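Camenzind bench test

The Camenzind bench test is a procedure for comparing small robot grippers on household handling tasks. It uses two tabletop arms mounted on the front rail of a walled enclosure, and it is meant for low-cost arms driven by hobby-type servos. The procedure takes its name from the Camenzind workshop in Kisberg, where it was first written down.

Background

Early gripper comparisons at Kisberg used wooden blocks and foam cubes. Nearly every gripper handled these well, and the scores were too close together to be useful. In August the workshop replaced the blocks with soft and loosely packed goods, including fruit in thin plastic bags, folded cloths and small pouches. The current version of the procedure, revision 3, is dated 5/28/24.

Setup

Both arms are bolted to the same rail so that their reach overlaps in the middle of the table. The walls are a plain, matte color, which keeps the background steady for the cameras. Grippers are changed between series, while the arms, the controller and the camera positions stay the same. 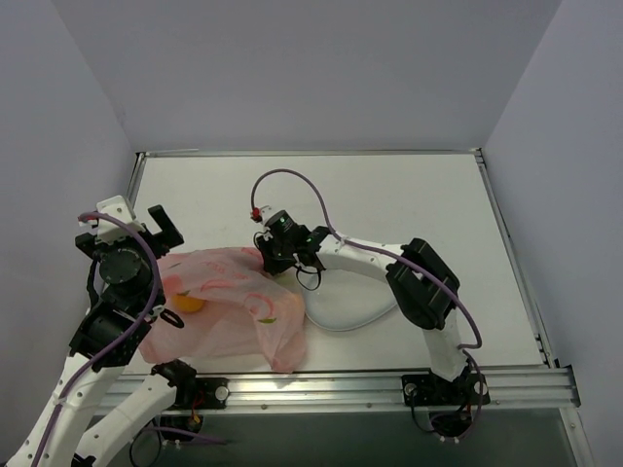 In the bag task, the goal is to get a piece of fruit out of a thin bag and onto a plate. One arm holds the plastic while the other reaches for the fruit. Either arm may take either role, and the operator notes which was used. A trial ends when the fruit rests on the plate, when it leaves the tabletop, or when 60 seconds have passed. Each gripper gets 30 trials per task.

Scoring

A trial is marked as complete, partial or failed. A partial mark is given when the fruit is out of the bag but not on the plate. Torn bags are recorded separately and do not change the mark. Servo temperature is read at the end of each series, as small servos tend to lose holding force when they run warm.

Grippers compared

The Wukus gripper has two narrow fingers with flat tips. It picks up thin plastic easily but can let round objects roll out. The Flivero gripper has wider, slightly curved fingers and holds fruit more securely, though it often takes hold of the bag and the fruit together. Mixed pairs, with a Wukus on one arm and a Flivero on the other, are allowed and are listed under their own heading in the results.

Limitations

Cable routing affects the results. A loop that hangs low near the wrist can catch on a bag, and a tight one limits wrist rotation. The procedure does not set a cable length, so scores from different benches are not directly comparable. Bags also vary in thickness from one batch to the next.

See also

Parallel-jaw gripper
Bimanual manipulation
Deformable object handling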